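Kisuvstead Marty – hand-held gripper for recording demonstrations

Marty lets a person show a task by hand, with the same fingers the robot will use afterwards. The camera sits on the tool, so both fingertips stay in view during the work.

In the sweeping set, the operator takes a hand brush with a cream handle and works beside a small dustpan of dark red-brown granules.
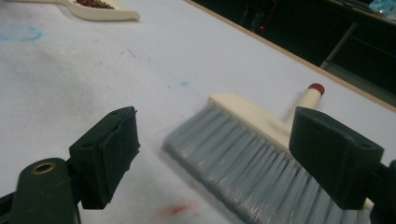
Results with Marty

Fabrice Courtois and Soo-ah Seo trained the Kakau policy on 1,893 demonstrations from our tool. They compared it with a policy trained on the first 500 only. The larger set gave better grasps on thin handles, but the smaller one was already enough for picking up the dustpan. Transfer to a new table is still weak – we are working on this.

Supplied with the tool

Two fingers with lined pads
Camera mount
Vutusora recording software, one licence

Page updated Sunday, March 29, 2026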